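STADUVDALE, May 26, 2026 – Clarkance, a maker of metering and pressure control equipment for small public water systems, has completed the first stage of a meter replacement program for the Staduvdale water district. The stage covers 1,000 service connections in the older part of the district, where most of the meters had been in the ground past the end of their rated service life. Two further stages will bring the total to 3,000 connections.

The new units are Clarkance's Tamiru series, a line of ultrasonic cold water meters with no moving parts in the flow path. The district chose the series after a trial on one supply zone, Poston, that ended in March.

Mechanical meters of the kind being removed measure flow with a rotating disc or piston. As the parts wear, low flows pass through without being registered in full. A slow leak in a toilet tank or a dripping outdoor faucet may not move the disc at all. The water is treated, pumped and delivered, but it does not appear on any bill, and the district records it as loss along with water that escapes from mains and service lines.

Ultrasonic meters send a sound pulse with the flow and another against it, and calculate volume from the difference in travel time. Accuracy at low flow does not depend on the condition of a mechanical part. Each Tamiru unit stores hourly readings in memory and sends them by radio once a day to collectors mounted on district pump houses and on the Poston storage tank. The battery is sealed into the meter body and has a design life of 15 years.

During the Poston trial, the district compared the volume entering the zone with the sum of all customer meters over matching hours. This comparison had not been possible with the earlier equipment, which was read on foot over a period of several days. Night flow into the zone was the main figure of interest. Household use is low between 2 a.m. and 4 a.m., and flow that continues through those hours without showing up on customer meters usually points to a leak on the district's side.

The comparison led to 26 site visits. Crews found leaks at the curb stop or on the service line at most of them, and the remainder were traced to connections that had been entered under the wrong zone in the billing records. Those records have been corrected. All of the leaking fittings were repaired before the trial closed.

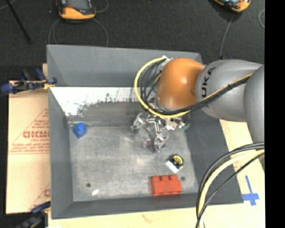 Work in the first stage was carried out street by street. Water was shut off at the curb stop for each replacement, the old meter was removed, and the meter box was cleared of soil and roots before the new unit was set. Where the existing meter setter was badly corroded, it was replaced at the same visit. Crews flushed each line through an outside faucet before restoring service to the building.

Some meter boxes in the oldest streets were too shallow to take the new unit with its lid antenna. These were rebuilt with a deeper polymer box and a lid that allows the radio signal to pass. Cast iron lids block much of the signal and are being phased out across the district, except in driveways and other places that carry vehicle loads. In those locations the antenna is fitted through a drilled opening in the iron lid and sits slightly below the surface.

The second stage will cover the east side of the district, including the commercial streets near the rail line. Larger connections there will be fitted with the flanged version of the Tamiru meter, which has the same face-to-face length as the units it replaces and does not require changes to the pipework. Work at restaurants, laundries and medical offices will be scheduled outside business hours by agreement with the account holder. The third stage covers the outlying connections north of Poston, some of which are beyond the range of the present collectors. Clarkance will install added collectors there before any meters are changed.

Information for customers

Customers will receive a door notice ahead of the work on their street. There is no charge for the replacement, and nobody needs to be home unless the meter is inside the building. Customers with an indoor meter will be asked to book a visit by telephone.

Meter boxes should be kept clear of parked vehicles, trash carts, planters and mulch. Customers who run dialysis or other medical equipment that needs a steady water supply should contact the district before the date on the notice, so that a temporary supply can be arranged.

After the work, the water may look cloudy for a short time. This is caused by air in the line and will clear if a cold faucet is left running. Faucet screens may need to be rinsed if flow seems low at one fixture. Water heaters and softeners do not need to be turned off, but softeners set to regenerate during the shutoff should be put in bypass.

Billing dates and rates will not change as a result of the program. The final reading of the old meter and the first reading of the new one will both be printed on the next bill. Old meters will be kept in storage for one full billing cycle in case a reading is disputed, after which the brass bodies will be sent for recycling.

A leak alert service will be offered once all three stages are complete. Under the service, an account that shows continuous flow for 24 hours will be flagged and the customer notified by text message or letter. Enrollment will be optional. Hourly data will be held by the district and used for billing, leak detection and system planning.

About Clarkance

Clarkance designs and supplies water meters, pressure reducing valves and data collectors for municipal and rural water systems. Its products include the Tamiru series of ultrasonic meters in residential and commercial sizes. The company also provides installation planning, zone flow studies and operator training.

Technical data sheets for the Tamiru series, including head loss curves and installation dimensions, are available from the Clarkance sales office on request. Questions about appointments and door notices should be directed to the Staduvdale water district customer desk.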